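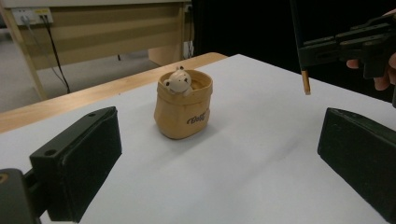
Ploltard compares hand-held grippers on small household goods

September 28, 2026

Ploltard, the test workshop for handling equipment, has published the first results from its comparison of hand-held grippers. The trial ran through July and set two jaw designs against each other on small, awkward objects of the kind people keep on shelves and windowsills.

The grippers are held and worked by a person, with a camera fixed to the tool so that it records what the jaws are doing. The recordings are later used to teach a robot arm the same movements. Ploltard says most published comparisons look at how the arm performs afterwards and say little about the tool used to collect the recordings in the first place.

Two tools were tested. The first, the Kaneko, has broad flat jaws with rubber padding. The second, the Jeko, has narrower jaws and a lighter handle. Both were used as supplied, apart from a change of padding on the Kaneko halfway through the month when the first set had worn smooth.

The workshop chose 27 objects for the trial. They included ornamental pots, egg cups, wooden rods, candle holders and a number of small figures. Blocks and plain cylinders were left out on purpose. Earlier tests had used them heavily, and both tools handled them so well that the results were of little use to anyone choosing between the two.

In all, 582 attempts were recorded. An attempt counted as a success if the object was lifted clear of the table, moved to a marked spot and set down upright without slipping in the jaws. Attempts in which the object was dropped, tipped over or turned in the grip were marked as failures, even if it ended up in the right place.

The Kaneko did better on ceramics. Its wide pads spread the pressure, and pots with folds or ridges in the surface stayed where they were put. The Jeko tended to settle on a single ridge and let the pot swing, particularly when the person holding the tool came in at a slant.

On thin objects the order was reversed. The Jeko picked up rods and pins cleanly, and could hold one upright over the table long enough to lower it into a hole. The Kaneko managed the lift but often let the rod lean to one side. Ploltard puts this down to play in the jaws and has passed the measurements to the maker.

Objects with parts sticking up above the rim gave trouble to both. A planter with a figure on top, for instance, leaves less room to come in from above, and users had to decide whether to grip the body from the sides or take hold of the figure. The workshop asked them to use the sides every time, so that the recordings would be consistent. Several said they would have preferred the choice.

A smaller part of the trial looked at two people working at the same table, each with a gripper. This was tried with 18 of the objects. Pairs took longer than single users at first, mainly through waiting for each other, and the tools knocked together on a few occasions. Times improved once the pairs agreed who would move first. No object was broken, though one egg cup was chipped.

Camera position was also noted. On both tools the jaws appear in the lower part of the view, which helps when judging how far they are from the object. The Kaneko's bulkier jaws hide more of the table, and its users tended to lean to one side to see past them. The Jeko gives a clearer view but is more easily knocked out of line, and its camera had to be set straight again at the start of most sessions.

Comfort was the most common complaint. Users were asked to stop after 20 minutes, and those with the Kaneko often wanted to stop sooner. The Jeko is easier on the wrist, but its trigger was described as stiff.

Ploltard does not name an overall winner. It suggests the Kaneko for pots, cups and other rounded goods, and the Jeko for anything thin or for work where the user needs to see the table. Workshops that can afford only one are advised to look at what they handle most - and to budget for spare padding if they pick the Kaneko.

The next round will use the recordings to train an arm at the Griltarine site, with the same objects and the same rules for what counts as a success. The full tables and the list of objects are available from Ploltard on request.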